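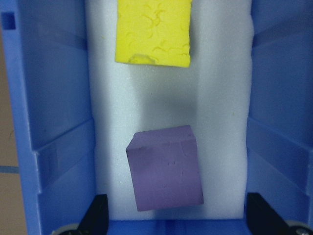 Hi everybody,

Replying to Jennylyn's note from this morning, because I got excited and I'd like the rest of you to get excited too. Her message first, trimmed a bit:

> **From:** Jennylyn Buenaventura
> **Subject:** [jaststead-play] lining the block bins
>
> Has anyone found a good way to line the plastic bins for the foam blocks? Ours at Belmonte are bare on the bottom and the noise when the kids dump everything in is something else. The blocks slide around too, so the little ones end up chasing a cube from corner to corner. I tried an old bath towel and it bunched up the first day.
>
> Also, what are people doing about blocks that are getting creased and scuffed? I have a big box of them here and I can't tell which ones to toss.
>
> Jennylyn

Jennylyn, foam sheet! Line the bin with white foam sheet and you will never go back to towels. I started doing this in March with the blue bins and I love it so much that I did the ones at Parken as well.

How I do it:

1. Turn the bin over on a piece of newspaper and trace the bottom.
2. Cut the foam a little bigger than your tracing, so the edges curve up slightly where they meet the walls. Don't trim it to an exact fit, or crumbs and crayon bits get down the sides.
3. If your sheet is too narrow, butt 2 pieces together. The seam hardly shows.
4. No glue. Press it down with your palms and leave it, so you can pull it out for washing.

The white is my favorite part. Purple, yellow, whatever you drop in there, the color jumps right out at you, and the kids who are sorting can see what they've got without digging. It is also so much quieter – I can hold a conversation next to cleanup now, which I could not do last year.
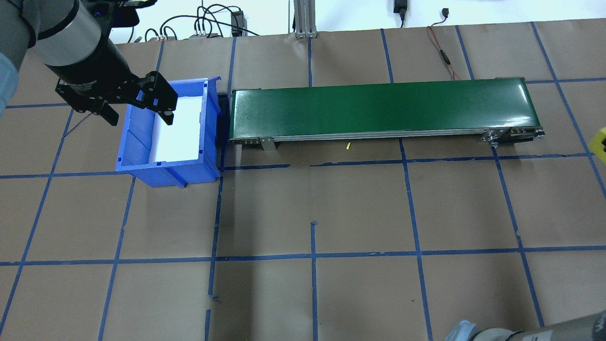
While I'm at it, floor layout, which came up on the list a while back (sorry, I can't find the thread). I'm very fond of brown kraft paper with blue painter's tape laid out in squares. It gives every bin a spot to go back to, and you can use the squares for sorting games: "put the purple one two squares over," that sort of thing. Lay the paper first, smooth it from the middle, then run your long tape lines all one way before you start crossing them. Mine come out wavy and I've stopped caring. A roll of paper from Ollano is 100 feet and I'm still on my first one.

Now, worn blocks. I would keep far more than you think! My rule of thumb:

- **Squiggly creases on the face:** keep. They still stack fine.
- **Small dents and smudges:** keep. Wipe them with a damp cloth, mild soap, and let them air dry on a rack.
- **Little pits and scuffs:** keep. My most popular cube is covered in them.
- **Anything that sheds or has a chunk missing:** toss, no debate.
- **Corners gone round:** keep, but use them on top of the tower instead of at the bottom.

I went through my whole collection with that list and threw out 4.

One question back to you, Jennylyn: how deep are the Belmonte bins? If they have the flared sides, measure the bottom on the inside and not at the rim, or you'll cut everything too wide (I did, and then I had a lovely foam hat for the cat). I have a good-sized offcut left over and can bring it to the next Jaststead swap if you send me the measurements.

And if anyone has tried a colored liner, please tell me how it went. I keep looking at a dark gray one and can't decide.

Marcy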